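Kenitz: The Complete Series
Blu-ray, five discs, Region B
Published by Maes

Stock status: In stock
Format: Blu-ray (1080p), five BD-50 discs
Episodes: 27
Aspect ratio: 1.33:1, pillarboxed within a 16:9 picture
Audio: Japanese 2.0 (LPCM), English 2.0 (DTS-HD Master Audio)
Subtitles: English (full), English (signs and songs), English for the hard of hearing
Booklet: 30 pages, stapled, colour
Certificate: 15

Overview

Kenitz is a television animation in 27 episodes, made on painted cels and shot on 16 mm film. This is its first release in the United Kingdom in high definition. The earlier DVD edition used broadcast tape masters, with the interlacing and colour bleed usual in tape of that age. The present discs use a new scan of the film, with the exceptions listed under Picture.

The story follows a survey crew sent to map the drained sea bed at Jastard. The first six episodes are largely self-contained. From episode seven onwards the story runs continuously and should be watched in order. Episode 14 is a recap and contains four minutes of animation not seen elsewhere, so it has been kept in its broadcast position.

Picture

The negative was scanned at 2K and finished at 1080p. Dirt and splice marks were removed by hand where they could be treated without damage to line work. A total of 3,978 frames were repaired in this way. Automatic dust removal was tested on the first episode and rejected, as it erased rain, sparks and the finer pencil lines around the eyes.

Grain has been left in place. Cel dust, meaning dirt that was on the artwork when it was photographed, has also been left in place. A viewer who compares the discs with a digitally drawn series will see a softer picture with more movement in flat areas of colour. Noise reduction on the television should be switched off, or at least set to its lowest level.

Colour was graded against a surviving film print of episode two. Night scenes are darker and greener than on the DVD. Skin tones are less pink. The opening titles were graded separately for the two halves of the series, where the lettering changes from white to yellow.

The negative for episodes 19 and 20 could not be found. Both are taken from the tape master, deinterlaced and scaled to 1080p. Outlines are thicker in these episodes and fine detail in the backgrounds is lost. A shorter gap, lasting eleven seconds, occurs in episode 23 and has been filled from the same source.

Sound

The Japanese track is taken from the magnetic sound masters. It is mono in origin and is presented as two identical channels. Hiss has been lowered between lines of dialogue but has not been gated to silence. Peaks in the closing song are slightly distorted on the master and could not be improved.

The English track is the original dub, carried over from the DVD masters. It was recorded for the tape version, which ran at a slightly different speed, and has been corrected for both speed and pitch. Episode 14 was never dubbed. On that episode the English audio option plays the Japanese track with full subtitles, and the player will return to the English track at the start of episode 15.

Subtitles

The translation is new. Names follow the spelling used on screen in the series itself, so the DVD's "Kenitsu" is now Kenitz throughout. Honorifics are omitted. Song lyrics are translated for the opening and closing titles and can be turned off with the signs and songs track.

Two subtitle sizes were considered during authoring and the smaller one was chosen. Lines are placed inside the 4:3 picture area, which means that viewers who use a zoom mode to fill a widescreen television will lose the lower line. The zoom mode will also crop the top of the picture and is not recommended.
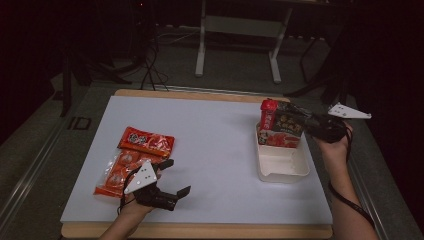 Yevdokiia Romaniuk wrote on 5/27/20 that the signs on disc two came up late on her player, by nearly a second in the station scenes of episode nine, while the dialogue subtitles on the same disc were in time. She asked whether the fault lay in the disc or in the player, and whether the other discs were affected.

The fault lies in the disc. On the first pressing, the signs and songs track for episodes eight and nine was timed to an earlier edit that had a longer production logo. The full subtitle track was timed separately and is correct. Discs one, three, four and five are not affected. Copies of the second pressing carry the letter B after the catalogue number on the inner ring of disc two. Owners of a first pressing may request a replacement disc from Maes by post. The faulty disc does not need to be returned, but a photograph of the inner ring is required.

Disc contents

Disc one: Episodes 1 to 6. Textless opening titles, first version.
Disc two: Episodes 7 to 12. Broadcast previews.
Disc three: Episodes 13 to 17. Restoration comparison for episode two.
Disc four: Episodes 18 to 22. Textless closing titles.
Disc five: Episodes 23 to 27. Textless opening titles, second version. Background art gallery. Storyboards for episode 27.

The previews on disc two are from tape and are in Japanese with subtitles. There was no preview for episode 15, which followed a two-week break in the broadcast. The background art gallery is a set of still pages, advanced with the remote control, and has no sound. The storyboards can be viewed as stills or as a second picture in the corner of the finished episode. The second option needs a player that supports picture-in-picture; on players without it, the menu item is greyed out.

No commentary was recorded for this release.

Menus and playback

Each disc opens on a static menu after one logo. Episodes can be played singly or in sequence. Each episode has five chapter points, placed after the opening titles, at the two halves of the episode, before the closing titles and before the preview where there is one. Language choices are kept when moving between episodes on the same disc, but must be set again when a disc is changed.

Resume playback depends on the player. The discs store a bookmark in the player's own memory and do not need a network connection. Some older players with less than 1 GB of storage will ignore the bookmark and start from the menu.

The discs are locked to Region B and will not play on unmodified players sold in North America or Japan.

Packaging

The discs are held in a single thick case with two hinged trays and one fixed position in the back cover. Discs two and three overlap in pairs with discs one and four, so the upper disc must be removed to reach the lower. The sleeve is reversible. The inner side carries the artwork from the Japanese laserdisc, with the title in Japanese only and no age certificate logo.

An outer slipcase with the Setora artwork was printed for the first 500 copies. It is made of rigid card with a matt finish and marks easily when rubbed against other boxes on a shelf. The slipcase is sold with the set only and cannot be ordered separately. Once these copies are sold, the set will continue in the plain case with the same discs and the same booklet.

The booklet contains an episode guide, notes on the scan, a map of the Jastard basin drawn from the series' production papers, and a list of the repaired shots by episode. The episode guide gives away the ending from its fourth page.

Compatibility with the DVD edition

The episode numbering differs. The DVD edition left out the recap and numbered the remaining episodes 1 to 26, so DVD episode 14 is episode 15 here. Guides and reviews written before this release mostly follow the DVD numbers.

Three extras from the DVD have not been carried over: the English cast interview, the trailer reel and the character profiles. The rights to the interview were held separately. Owners of the DVD who want to keep it should retain disc six of that set.

Related items

Kenitz: original soundtrack, two CDs
Kenitz: background art, softback
Setora: the film, Blu-ray (separate story, same production staff)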